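The Long Life of the Kitchen Table

Potwood has 1,135 residents and one furniture repair shop, and on most weekdays the shop has at least one kitchen table in it. The tables come in with split tops, burned spots, missing leaves and legs that were glued badly the first time. Few of them are worth much money. The bill for the work is often higher than the price of a new table from the chain store out on the county road, and people pay it anyway.

The town used to make tables of its own. The Ororine factory opened beside the rail spur and sold plain, heavy pieces through hardware stores in the surrounding counties. Its best seller was the Weronlow, a drop-leaf table that seated two with the leaves down and six with them up. At its peak the plant employed 514 people. When it closed, the building sat empty for a long time before a seed company took the ground floor for storage.

You can still find a Weronlow in many Potwood kitchens. Owners know the model by the brass catch under each leaf, which sticks in humid weather, and by the stamp inside the drawer. The drawer itself was a late addition. Early buyers had complained that there was no place to keep the silverware.
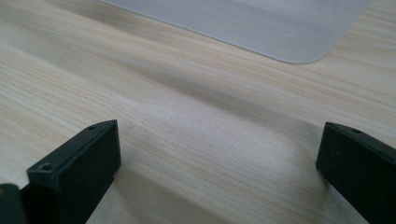
Eating in the kitchen was a habit before it was a style. Older houses on the north side of town have a separate dining room, and in most of them that room now holds a desk, a sewing machine or a spare bed. Meals moved closer to the stove. So did homework, tax forms, bread dough and phone calls, back when the phone was on the wall.

All of that use is hard on a finish. The shop's advice is dull and cheap: wipe up water, use a pad under hot dishes, and leave spray polish on the store shelf. A worn top can be sanded and recoated in 4 days if the weather is dry. Veneer is slower work, and a thin veneer that has been sanded before may not survive a second round.

Kaewkla, the lunch place on Depot Street, bought its tables secondhand when it opened in April. No two match. The owners had the legs trimmed so that the tops line up when they are pushed together for large parties, and they kept one with a child's multiplication problems pressed into the wood. Regulars ask for it. It seats four, and on Saturdays there is usually a wait.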